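Weltberg hand-held gripper

The Weltberg hand-held gripper is a pair of matching tools, one for each hand, used to record household tasks for training robot arms. The person holding them does the job directly, and the recordings are later used to teach an arm fitted with the same kind of fingers. The pair was developed at Prenia by Tetsuya Kinoshita and Tomoyo Shimada, and its upkeep is described in a service guide that users have come to lean on a good deal.

Setting up

Each tool is set up on its own before the two are paired. The fingers are opened and closed fully several times so that the software can learn both ends of their travel, and the tool is then moved slowly past fixed things in the room -- a faucet, the corner of a counter, a door -- so that its position can be worked out. Bathrooms make a popular place for this, with plenty of firm edges close together, though plain white walls give the tracking very little to hold on to.

Care of the fingers

The rubber fingers meet in a rounded V and carry a black lining on the inside, and it is the lining that wants the most looking after. The guide asks for it to be wiped with a damp cloth and felt with a bare fingertip every 200 recordings, as small nicks are far easier to feel than to see. It should be replaced after 300, or sooner if it has begun to lift at the point of the V.
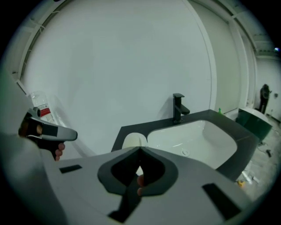
Common faults

The fault users meet most often is drift, in which the recorded opening no longer agrees with the real one. It usually clears once the end points have been learned again. A stiff trigger is more often a matter of dust than of wear, and Masanobu Ebihara, who wrote the repair chapter, recommends a soft dry brush and a little patience before anyone reaches for a screwdriver.

Use

The largest set of recordings made with the pair, gathered at Istton under Noboru Hayashi, holds 3,839 tasks, of which 804 took place at or near a sink.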